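3. Sorting and grading of donated desktops

Machines came in from two drop-off points, Marneo and Bevan, from April on. 54 in all. Each one was opened, looked over and graded before anybody decided on reuse, parts or scrap. Grading was done by the first author and checked by Rhun Gape, who did not see the first grade. 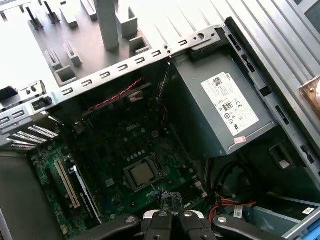
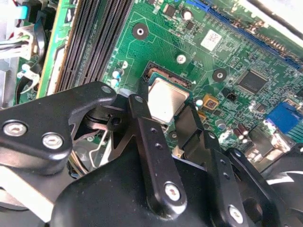
Figure 3. Opened desktop computer, processor exposed on a green motherboard.

Reading time: 3 min

Reuse was the hoped-for outcome and the least common one at Marneo. Most of what people gave there had sat in a garage or a closet for years. Drives often missing, pulled by the owner out of worry over old files. We had not planned for this. The sign-up form asked about age and faults but not about missing parts, and it was changed too late to help the first batch.

Bevan was different. Donors there were mainly small offices clearing a room at once, so the machines came in matched sets and the parts could be swapped between them. One good unit out of two bad ones was normal. Owen (the Urkero study, same town, earlier) saw the same split between homes and offices and put it down to storage. We think storage matters less then she does. Office donors also kept the power cords, and a missing cord was enough for some households to stop using a machine and forget it.

Grades ran from 1 (works as is) to 3 (parts only). The two graders disagreed mostly over grade 2, where a repair was possible but maybe not worth the time. We set a limit of 40 minutes of bench work per machine. Anything past that went to parts. The limit is a bit arbitary and a slower, more patient shop would save more.

Processors and memory were kept whatever the grade. Cases went to the metal dealer. Fidum, the resale outlet, took the grade 1 units and priced them on its own, we had no say in that. Sale prices are left out of this section, see Section 5.

One more note on age. Donors guess badly. Several wrote "around 2000" for machines far newer than that, so the stated age was dropped and the date on the label used in its place. No label, no age recorded.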